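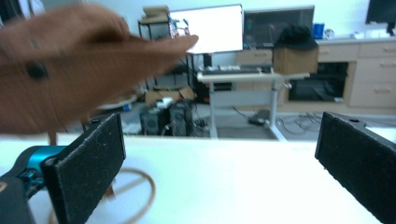

# How to Bleed and Balance Your Radiators Before the Cold Really Sets In

Nov 25, 2018

If you've got hot water radiators, you'll know the feeling. The furnace room is humming away, the thermostat says it's calling for heat, and yet the back bedroom is still cold enough that you're wearing your toque to bed. I've lived with hydronic heat for most of my grown-up life, first in a drafty rental and now in our old brick place here in Mindton, and I still think it's the loveliest heat there is. It does ask for an afternoon of your attention once a year, though, and I'd much sooner you gave it that afternoon now than in the middle of February with your fingers going blue!

These instructions are for closed hot water systems with a boiler and a circulating pump. If you have steam radiators (usually one pipe, with a little hissing vent on the side), please close this page and look for a steam guide, as the vents work quite differently and you can give yourself a nasty burn.

## What you'll need

- A radiator key, or a flat screwdriver if your bleed valves are slotted
- An old towel and a small jar or yogurt tub
- A small adjustable wrench for the lockshield valves
- Masking tape and a pencil
- A clip-on pipe thermometer (two is nicer, but you can manage with one)

I use a brass Gultex key that came in a drawer with the house, and it fits everything we own except the towel warmer. Hardware stores sell them for a few dollars. Buy a spare while you're at it and tape it to the boiler, because the first one will wander off.

## Part one: bleeding

Turn the heat off at the thermostat and leave it for 30 minutes or longer. You want the pump stopped, since a running pump can draw air into the system instead of letting it out, and you want the water cool enough that a dribble on your wrist is no great drama.

While you're waiting, go and read the pressure gauge on the boiler and write the number down. Most two-storey houses sit somewhere between 12 and 20 psi when cold, but your own manual is the boss of that, so do look it up.

Then work your way through the house:

1. Start on the lowest floor and finish at the top. Air climbs, so the upstairs radiators generally have the most of it.
2. Find the bleed valve, a small square peg near the top at one end. On painted radiators it may be hiding under several decades of enamel, in which case score gently around it with a utility knife.
3. Tuck the towel underneath, hold your jar up to the valve, and turn the key counter-clockwise a quarter turn. No more than that! The little screw can come right out, and then you'll have a fountain and a very bad mood.
4. Listen for the hiss. Wait until it sputters and becomes a steady trickle of water, then close the valve snugly. Brass is soft, so go easy.
5. Wipe everything down and carry on to the next one.

The water may be black or rusty and it can smell quite dreadful. A bit of colour is normal in an older system. It'll stain a carpet in no time, though, and I speak as someone with a rug placed very strategically on the landing.

Once you've been all the way around, go back to the gauge. If the pressure has dropped below what your manual calls for, you'll need to top it up. Many boilers have an automatic fill valve that looks after this for you. If yours has a manual one, open it slowly, watch the needle, and shut it again when you reach the right spot.

## Part two: balancing

Bleeding gets the air out, but it won't help if the radiator nearest the boiler is hogging all the hot water, and that was our trouble for years. The front hall was like Suwannarat in the dry season (my sister-in-law's hometown, and she was the only one of us comfortable in there), while the sewing room never got past lukewarm.

Each radiator should have two valves. One has a handle or a thermostatic head, and the other, the lockshield, sits under a plain cap. The lockshield is the one you'll be adjusting.

1. Open every valve in the house fully, handles and lockshields both. Count the turns as you open each lockshield and pencil them on a bit of tape stuck to the cap, so that you can always get back to where you started.
2. With the system cold, turn the heat on and walk around feeling the radiators. Jot down the order in which they warm up.
3. Go to the fastest one. Close its lockshield, then open it again by a quarter turn.
4. Give it time to settle, then clip your thermometer to the pipe going in, and afterwards to the pipe coming out. You're looking for a drop of 10 to 12 °C or so. If the drop is too large, open the lockshield a smidge. If it's too small, close it a smidge.
5. Move along to the next fastest and do it again. The slowest radiator will very likely end up wide open.

Be patient with this part. Cast iron takes its sweet time to respond, and it's tempting to fiddle. I put the kettle on between rooms, and I'd say it took me 3 pots of tea to do the whole house.

## When to call someone

Ring a licensed heating contractor if the pressure keeps falling after you've topped it up, if you see water under the boiler, or if a radiator needs bleeding every couple of weeks. Those all point to a leak or a tired expansion tank. And if you ever smell gas, leave the house and phone from outside.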